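The Long Life of the Good Tablecloth

My mother owned a tablecloth that I saw used twice. It lived in the bottom drawer of the sideboard, folded in tissue paper, and it came out for my grandfather's retirement lunch and again for a christening, at which a cousin set a gravy boat on it and was spoken of in the third person for the rest of the afternoon.

The rest of the time we ate off checks. Every family I knew did. The checked cloth was the one you could spill on, and it therefore saw every birthday, every argument about the car and all of my homework, while the good one rested up for its next appearance.

Ibrahim Edet has made a living out of this imbalance. His shop, Cundine, sells secondhand table linen from a narrow storefront with a bell that no longer rings, and he divides his stock into two kinds: cloths that were loved and cloths that were respected. The respected ones are in perfect condition. He can hardly give them away.

"People come in and say it's beautiful, and then they ask if it can go in the machine," he told me. "I say no, and they put it back very gently."

What they buy is gingham. Edet sells a worn checked cloth for $50 if it's big enough for a family table, and he charges more if there is a decent mend in it. I asked whether anyone had ever paid extra for a stain. He looked out the window for a while and said it would depend on the stain.
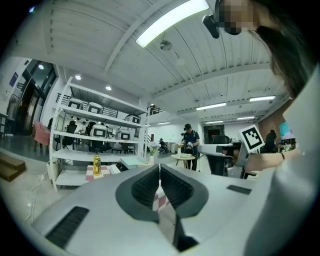 Pink and white, the classic check.

Pink is having a moment, apparently. Red was always the color of picnics and of restaurants with a candle in a bottle, and blue belonged to kitchens with a lot of jars. Pink used to be for children's rooms and the insides of lunch baskets. Now Edet can't keep it on the shelf past noon, and a small mill called Anozie has started weaving it again in a weight you could use to tow a boat.

Ekene Ekwueme runs the looms there. She has been weaving checks for 13 years and speaks of them with the patience of someone often told that her job must be relaxing. A check, she pointed out, shows every mistake. Lose count of your threads on a plain cloth and you may get away with it. Lose count on gingham and one square comes out fat, and there it sits at dinner, next to the potatoes, forever.

I bought one of hers, seven feet long, and took it home to a table that seats four. Ekwueme's instructions were to wash it warm, hang it up while damp and never iron it, an order I have followed with real discipline.

My mother came for lunch in May. She felt the hem, turned a corner over to inspect the back and asked where I was keeping my good one.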